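I have been putting off this review of the Stuvard flower kit because I wanted to live with it for a while first. I bought mine in August, right after my sister's wedding, when I had decided that paying a florist for every birthday and dinner was getting silly. The kit comes with a pair of snips, a roll of tape, a pin holder and a little booklet, and you supply the stems and the vase yourself. I paid 30 dollars for it on sale.

The snips first, since they're the reason most people buy it! They're good. They go through fake stems with wire in the middle, which my kitchen scissors never forgave me for, and the spring is soft enough that my hand didn't ache after a whole evening of trimming. The handles are a bit short if you have big hands (mine are small, so I got lucky).
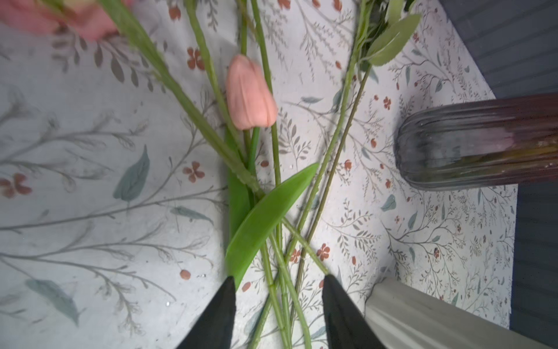

Beatrice Swai wrote in to say her snips went stiff after a couple of months and that a drop of sewing machine oil on the hinge sorted them right out. She also thinks the tape is useless in a warm room, and there I'm with her. It gets gummy, it picks up lint, and by the second bouquet I'd gone back to the green stuff from the craft store. Stuvard sells refills, but I wouldn't bother.

The booklet is better than I expected. Plenty of it is filler about color wheels, but there's a really handy page on bending stems so they don't all stand up like pencils, and another on how tall things should be for the vase you have. I read that one out loud to my friend Nafula over the phone and she went off and redid her whole hallway.

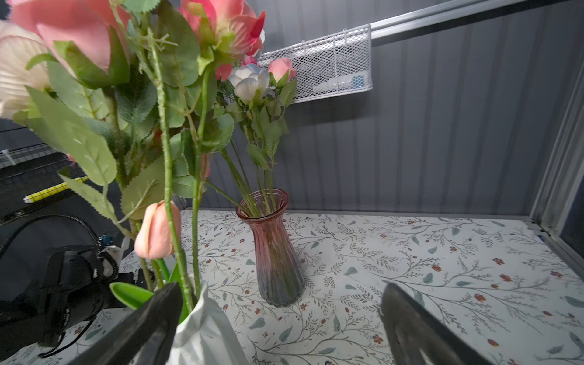
Blue and white rose with a pink bud, in a fluted vase

Now the pin holder, and this is where I got grumpy. It's heavy, which is great, but it's too wide for any vase with a narrow waist. It only works in a bowl or a low dish. I ended up ordering a smaller one from Gekport and it drops in beautifully, so that's more money on top of the kit, and I do think they could have put 2 sizes in the box. The website has 262 reviews and I swear half of them say the same thing.

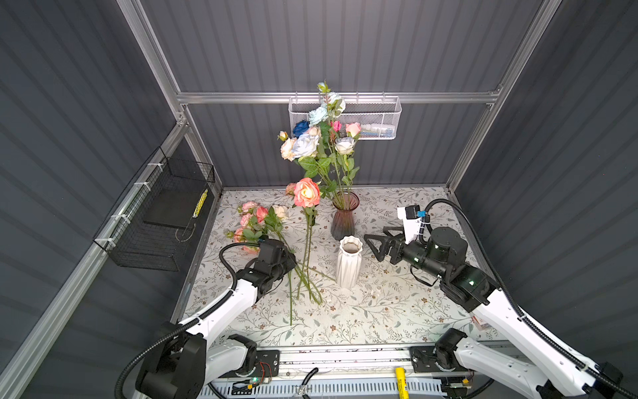 Would I buy it again? Yes, for the snips and the booklet, and I'd give it four stars if the tape were better. If you mostly do big centerpieces you'll get more out of it than I have. For a tall bunch of roses in a flared vase, on long stems like those, you can skip the pin holder and just cross the stems at the bottom until they hold each other up. Oh, and the box it comes in is flimsy, so find a tin for everything. Mine's an old cookie tin and the snips only just fit if you lay them in at an angle.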